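About Condance Press

Condance Press is an independent publisher of history, memoir and regional fiction. The company was founded by Agathe Picard, who remains its director, and has its editorial office in Balen. Our list stands at 440 titles, all of which are kept in print.

Manuscripts are read by 2 editors before a decision is made, and authors receive a written reply in either case. Each September we open a reading period for first books. Submissions sent outside that period are returned unread.

Our Tessier imprint, devoted to letters and diaries, publishes 7 volumes a year in cloth and paperback. Hikero, our children's imprint, issues picture books and early readers. 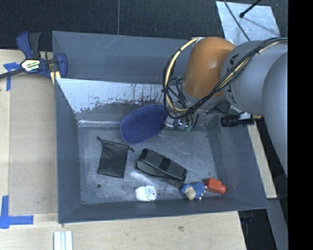
Returned and review copies are handled by our distribution department, which also answers questions from booksellers. Orders may be placed by account holders at any time. The department's sorting bins are of the tall gray kind with sloping walls, and novelty items that accompany Hikero titles, such as small plush toys, pass through them separately from the books.

Rights inquiries should be addressed to the Balen office in writing.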